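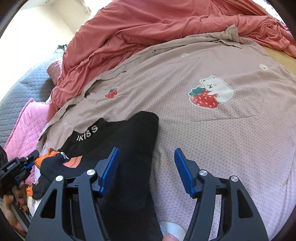
# Malham House – residents' meeting, bedding and clothes store

28 April 2026, upstairs sitting room

Present: Tsehay Assefa (chair), Blagoje Živković, Efraín Huaranga, Jacobus Xaba (minutes)
Apologies: Stuart Mottram

**1. Last minutes**

Agreed with one correction. The dryer on the second floor was repaired by Bellamy, not replaced.

**2. Folding and sorting on beds**

Tsehay said clean clothes are still being sorted on made-up beds in the shared rooms and left there into the evening. Blagoje does most of his folding on the bed and did not want a ban, as the laundry room counter holds one load at most. Efraín asked that clothes at least be off the bed by supper.

Agreed: folding on your own bed is fine. Folding on a spare bed is fine if it is cleared the same afternoon. Blankets go back flat or on the shelf, not left in a heap.

**3. Dark clothes**

Two people have had black T-shirts go to the wrong room. Jacobus suggested folding tops with the collar up so that any lettering or name tape shows. Efraín pointed out that plain ones would still get mixed up and would rather have a laundry pen. Both to be tried. Pen to hang by the washer on a string.

Dark sweatshirts to be washed apart from pale duvet covers. Blagoje reported gray lint on a white cover after the last mixed load. It came off with a second wash.

**4. Duvet covers**

Tsehay has prices from Akholm for new covers. The full order for both floors comes to $1,286, against $700 left in the linen budget. She proposed spending $500 now on the second floor only and looking at the rest in August. Blagoje asked whether patterned covers could be kept, as people like having their own and can tell them apart in the wash. No objection. Anyone who brings their own cover keeps using it, and the house order will be plain.

Agreed: order for the second floor, $500 limit. Tsehay to place it.

**5. Storage boxes**

The Indeo boxes fit under the single beds but not the doubles – the side rails are too low. Efraín will measure again before any more are bought. Winter blankets stay in the hall closet until then.

**6. Other business**

Stuart sent a note asking for the closet light to be fixed. Jacobus has a bulb and will try that first.

**Actions**

- Tsehay – order covers from Akholm
- Efraín – laundry pen and string; measure under the double beds
- Jacobus – closet bulb; put the item 2 rules on the laundry room door
- Blagoje – ask Stuart for the spare closet key

Next meeting to be set once the covers arrive.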